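Why Do We Sleep? (and what's going on in there)

OK so you spend a third of your life doing it. A THIRD. If you live to be 75, that's 25 years with your eyes shut. So it had better be for something, right?

It is. Lots of things.

First, your brain doesn't switch off. Not even close. It gets busy. All day long it picks up stuff: a new word, how to ride a scooter, the name of the kid who moved in across the street. At night it sorts through the pile. Keep this, toss that. That's one reason a spelling list can feel easier in the morning then it did at bedtime.

Second, growing. Your body makes a thing called growth hormone, and a lot of it comes out while you're in deep sleep. Bones, muscles, the scrape on your knee. All getting worked on.

Third, germs. Your body is better at fighting a cold when you've slept enough. Grown-ups say this a lot. They're right this time.

The stages

Sleep comes in stages, and you go through them again and again all night.

Stage 1. Drifting off. Only lasts a few minutes. Ever feel like you're falling and your leg kicks? That's here. Has a funny name too, a hypnic jerk.

Stage 2. Light sleep. Heart slows down, body cools off a little.

Stage 3. Deep sleep. Really hard to wake you up now. If somebody does, you'll be groggy and maybe say something silly.

REM. Stands for Rapid Eye Movement. Your eyes zip around under your eyelids, and this is when most of your wildest dreams happen. Your arms and legs mostly can't move, so you don't act the dreams out. Good thing, if you're dreaming about karate.

Then back around again. Most people do 4 or 5 loops in a night.

What about animals?

Cats nap most of the day. Horses can doze standing up, but they lie down for REM. Dolphins rest one half of thier brain at a time, so the other half can remember to come up for air. Some bats sleep nearly all day long, upside down. Giraffes hardly sleep at all!

How much do YOU need?

Ages 6 to 12: 9 to 12 hours. Teenagers: 8 to 10. Babies need loads more, and they still cry about it.

Getting there

Your body has a clock inside it. Not a ticking one. It's a tiny spot in your brain that pays attention to light. Dark outside = time to get sleepy. Bright screen in your face = wait, is it daytime? So screens off an hour before bed.

Same bedtime each night helps. So does a cool, dark room. And a bed that's for sleeping, not for homework and snacks and the tablet.
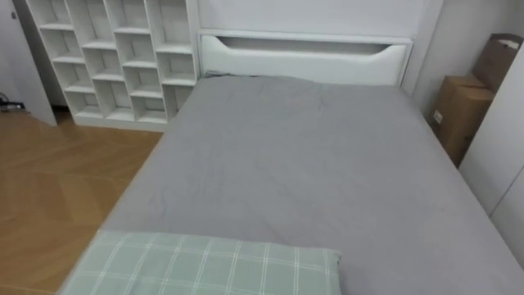 Soda and chocolate can have caffeine in them, and caffeine hangs around in your body for hours. Skip those after lunch. Running around during the day is great, just not right before lights out.

Can't sleep anyway? Don't stare at the clock. Try breathing in slow, out slower. Or squeeze your toes tight and let go, then your legs, then your tummy, all the way up to your face.

Try it: keep a sleep diary for 5 nights. Write down when you got in bed, when you got up, and how you felt at breakfast. Draw your dreams if you remember any. Write them down fast, they fade quick!

Words to know
Hormone: a chemical message your body sends to itself
Groggy: awake, but only sort of
Caffeine: a chemical that keeps you alert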